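Trulby Ridge Jacket, Women's and Men's
Insulated ski shell. New for this season at Lestari.

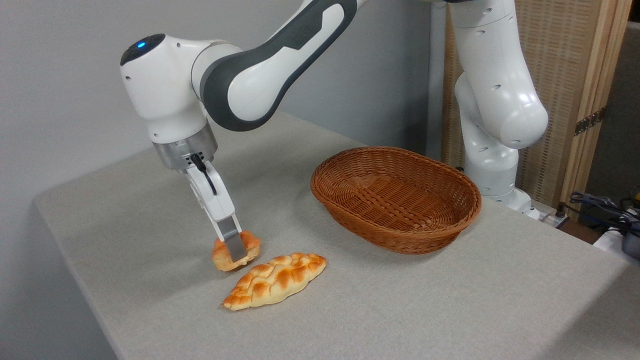

$700. Sizes XS to XXL. Free shipping both ways in the lower 48.

OK so the Ridge is back. Last year's run was gone before the holidays and we got a lot of emails. This year we ordered more, but the small sizes are already moving, so don't sit on it.

What it is: a three-layer shell with a light zip-in liner. Wear them together on cold chair rides, pull the liner out in spring. Shell alone fits over a mid-weight fleece without bunching at the shoulder. Cut is longer than the old Ridge, drops a little below the hip in back. Still not a baggy park jacket. If you want baggy go up one size, maybe two.

Details
Helmet-compatible hood, one-hand cinch at the back
Pit zips, two-way, long ones
Powder skirt, snaps off completely
Pass pocket on left forearm
Two hand pockets, set high so a pack belt doesn't cover them
Inside mesh pocket big enough for goggles
Wrist gaiters with thumb loops (on the liner, not the shell)
RECCO reflector in the hood
Shell face is nylon, liner fill is recycled polyester. No down.

Weight, men's M: 1,218 grams with the liner in. Lighter than it looks on the hanger.

Colors: Spruce, Bone, Night Blue, Rust. Rust is only in the men's this year, sorry, we asked. Bone shows chairlift grease. It washes out mostly.

Fit notes
Women's runs true. Men's runs long in the sleeve, short-armed people will want to use the cuff tabs. Between sizes and planning to wear the liner all winter, take the bigger one. The liner is sized to the shell so you can't mix a medium liner into a large, the zippers dont match up.

How warm?
We wore it most of last winter. Down to the teens with the liner and a base layer, fine. Single digits, add a fleece. Below that you are probably in the lodge anyway. Shell only was good for hiking to the upper bowls in March, pit zips open the whole way up.

Goes with
The Garrido bib. Same face fabric, same Spruce and Night Blue, and the jacket's powder skirt snaps right to it. Bought together the set is $1,439, which includes the hard case and two waxing kits. Yes that bundle is a lot. Bib on its own is on the Garrido page. Bib hem has a scuff guard for edges, and the side zips go to the knee, not full length.

For luggage we like the Grutarport roller. Fits both pieces, boots, helmet and a couple days of regular clothes. It is 28 inches tall so it has to be checked. The smaller one won't take ski boots bigger than a kids' size, don't try.

Care
Close all zippers. Cold wash, front loader if you have one, tech wash only. No fabric softener ever. Low tumble dry, then ten more minutes on low to wake up the water repellent. When water stops beading, use a spray-on treatment on the shell only. Liner gets washed separate. Don't iron it. Don't dry clean it.

Shipping and pickup
Orders in by noon go out the same day, Monday to Friday. Nothing ships Saturday but the shop is open, and you can pick up at the counter until 6. Bring your order number. Staying in one of the hotels by the gondola? We'll drop it at the front desk, put the hotel name and your check-in date in the notes box at checkout. Please put the name the room is under, we have had jackets sit for days.

Returns
Unworn with tags, 60 days. Lift ticket wicket on the zipper counts as worn. Exchanges for size are free and we ship the new one as soon as the old one scans in. Final sale colors are marked in the cart.

Warranty
Trulby covers seams and zippers for as long as you own it. Tree branches and ski edges aren't covered but they do repairs for a fair price, and their patches match the face fabric. Start it through us or direct with them, same wait. Early fall is fastest. If you send it in January expect to be without it for a good chunk of the season.

Common questions

Is the liner sold alone? Yes, in black only. Call the shop, it isn't on the site yet.

Does the hood come off? No.

Will it fit over a back protector? Thin one, yes. With a thick one leave the liner out or size up.

Kids' version? Not from Trulby. See the Lestari kids' page for one-piece suits and the grow-cuff pants.

Is last year's liner compatable? No, they changed the zipper.

Can I rent it? Yes, Spruce only, M through XL. Three-day minimum. Rental goes toward the price if you buy within the week, new one from stock and not the one you skied in.

Gift wrap? At the counter, free. Online no.

In stock now: Spruce all sizes. Night Blue all but women's XS. Bone S to L. Rust M and L, more coming.

Add to cart
Check size chart
Ask the shop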